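Keeping bar soap longer

In my kitchen we use bar soap for hands and also for collars of shirts. For many years I bought it one by one and it became soft very fast. My aunt in Losar taught me to let it rest before using, and now one bar stays with us much longer.

Take the bar out of its paper and stand it on the narrow side, on a shelf with air. Leave it for 13 or 14 days. Turn it once in the middle of this time. A bar of 100 grams loses a little weight and becomes harder.

Do not put it near the stove, it will crack. Small ends I press onto the new bar while both are wet. Bars I do not need yet stay closed, in a box without lid, in the linen cupboard.
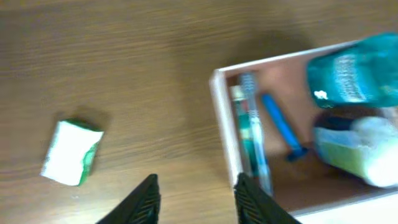
Genalyn Dumlao wrote to me that she tried the resting with olive oil soap and two weeks were too short for it. She waits from June until November, and she asks if others do the same. I have only tried with the ordinary kind, so please write me if you know.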